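Recogida de demostraciones con pinza de mano

La recogida de demostraciones con pinza de mano es un método para obtener ejemplos de manipulación destinados a un sistema de aprendizaje. Una persona sostiene una pinza parecida a la que llevará el robot, realiza la tarea con ella y los sensores registran el movimiento. El robot no participa en esta fase. El método pertenece al aprendizaje por imitación y se distingue de la teleoperación, en la cual el operador conduce un brazo real desde un mando.

Terminología

En español no existe un término fijo. Se encuentran «demostración», «episodio» y «toma», a veces en un mismo texto. En este artículo, episodio es una ejecución completa de la tarea, desde la posición de partida hasta el momento en que la pinza suelta el objeto y se retira. Sesión es el conjunto de episodios grabados por un mismo operador sin cambiar el montaje.

Equipo

El elemento principal es la pinza, que se acciona con la mano y tiene dos dedos. Las puntas pueden ser de formas distintas entre sí, según los objetos que se quieren coger. Para conocer la posición de la pinza se fijan a ella marcadores visuales, es decir, patrones cuadrados en blanco y negro que un programa reconoce en la imagen. Si los marcadores se disponen en las caras de un cubo, es más probable que al menos uno quede visible cuando la muñeca gira. Una cámara situada a la altura de la cabeza aporta el punto de vista general.

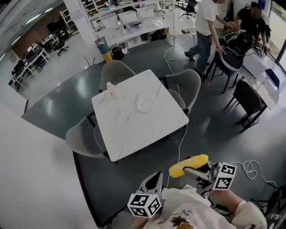
Texto: Redacción técnica de Pimine
Función: documentación y revisión de contenidos
Última revisión: 13/1/26

Lugar de trabajo

Las grabaciones se hacen a menudo en oficinas y laboratorios en uso, con mesas, sillas y objetos corrientes como una botella de plástico o un plato blanco. Otras personas pueden estar trabajando en la misma sala. Algunos grupos prefieren un fondo controlado, porque facilita la comparación entre episodios; otros buscan la variedad, para que el sistema no dependa de un solo lugar. Las superficies con brillo merecen atención, ya que el reflejo de las lámparas puede perjudicar la detección de los marcadores.

Procedimiento

El orden habitual es el siguiente. Primero se calibra la cámara y se comprueba que todos los marcadores se detectan. Después el operador se coloca frente a la mesa, abre la pinza y espera la señal de inicio. Ejecuta la tarea a velocidad constante y sin corregir el objeto con la otra mano. Entre un episodio y el siguiente se cambia la posición de los objetos.

En el protocolo Zellow, una sesión dura 45 minutos y la realizan 2 personas, una con la pinza y otra en el ordenador. Para cada tarea se piden 200 episodios válidos. La guía de Henent admite sesiones más largas, pero exige repetir la calibración en cada cambio de sala.

Revisión y descarte

Los episodios se revisan antes de incorporarse al conjunto de datos. Se descartan aquellos en los que el marcador se pierde durante un tramo largo, los que contienen una caída del objeto y los que empiezan con la pinza fuera del campo de la cámara. En la colección Degefa, publicada en marzo, se retiró el 18 % del material, en su mayor parte por oclusión de los marcadores. Los rostros de las personas presentes suelen difuminarse en esta misma etapa.

Limitaciones

La mano humana alcanza posturas que un brazo robótico no siempre puede repetir, de modo que una parte de las trayectorias resulta inútil sin adaptación. Tampoco se registra la fuerza de agarre, salvo que la pinza lleve un sensor propio. El cansancio del operador influye asimismo en la regularidad de los movimientos.

Véase también: aprendizaje por imitación; teleoperación; marcador fiducial; calibración de cámaras.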